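Hand-held gripper cell - setup and care FAQ
Last updated 8 Dec 2023

Questions that keep landing in the Pluvutum inbox. Short answers. If yours isn't on the list, write it in the cell log and it gets added next time the page is touched.

Getting started

What has to be on before I pick up the grippers?
Recording PC, then the hub, then the left gripper, then the right. Order matters for left and right - the software hands out sides by who shows up first. Swap them and every take is mirrored.

How long do I wait after power on?
Until both status lines in Brultness say READY. Not just one. If the second one hangs, unplug it at the hub end and plug back in. Don't pull at the gripper end, that connector is the weak one.

Do I need to calibrate every session?
Open/close check, yes, every session. Squeeze fully shut, open fully, let go. Closed should read 0 and open should read 100. Off by up to 4 is fine. More than that, run the full jaw calibration from the Tools menu.

Full calibration says "range too small". Now what?
Usually you didn't open all the way. Try again slower. Still failing, look for a cable strap caught in the linkage.

Fingers and linkages

One side feels stiff. Oil?
No oil. Ever. It creeps onto the finger faces and then nothing holds. Blow the dust out, work the joint by hand a few times, check the pivot screws. Back off a tight one an eighth of a turn.

How tight should the pivot screws be?
Snug, joint still falls open under its own weight. Small hex key, short end in the screw, two fingers on the long end. If you are using your whole hand its too tight.

Jaws don't meet evenly.
Check for a bent finger first. Hold the gripper up to a light and close it slowly. If the gap is wedge shaped, swap the finger, spares are in drawer 11. Don't bend it back, it'll crack within the week.

When do finger pads get changed?
When they look shiny, or when the wood utensils start to slide. We changed the whole set in October. Clean with a damp cloth in between, no alcohol - it hardens them.

Top plates

Can I take the plate off to get at the screws underneath?
You can, but then you owe a full calibration afterward, both sides. Mark the holes you used before you take it off. Going back in one hole over has happened more than once and it throws off the pose by a lot.

Plate rattles.
Stop recording. Retighten in a cross pattern. A loose plate looks fine in preview and ruins the tracking.

Cables and straps

Where should the cable run?
Down the outside of the hand, one loose loop, then back along the sleeve. Loop should be big enough that you can turn your wrist all the way over without a tug. Too big and it sweeps the utensils off the table.

Strap - how tight?
Gripper shouldn't shift when you shake your hand. You should still be able to get a finger under. Numb thumb means too tight, take a break.

Left signal drops out when I reach far.
Nine times out of ten the cable is under your foot or under a stand leg. Check the floor before you blame the hub.

Table and props 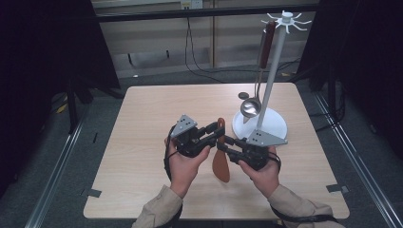
How do I know the table is in the right spot?
Front corners have dark tape marks. Get both in the preview before you start. If the table got bumped, move the table, don't move the tape.

Which utensils are OK for the two-handed takes?
Wooden spatula and the metal ladle are the standard pair. Grip the spatula up high, blade hanging free, and don't squeeze past what it takes to hold it. Crushing grips wear the linkage faster than anything else we do.

Stand wobbles when I unhook the ladle.
Lift up first, then out. If the pole itself is loose in the base, screw it down by hand.

Errors and repairs

What is error 132?
Jaw sensor not answering. Reseat the connector on that gripper, restart Brultness, redo the open/close check. Comes back twice in one session - tag the gripper and put it on the repair shelf.

Can I fix a sensor myself?
No. Pads, fingers, screws, straps, yes. Sensor and anything with solder goes to the bench.

Do takes from before a repair still count?
Keep them, but note the repair in the log with the take number. Whoever cleans the data decides wether they stay.

Packing up?
Jaws open, cables coiled loose, grippers on their sides in the case. Not on the plates.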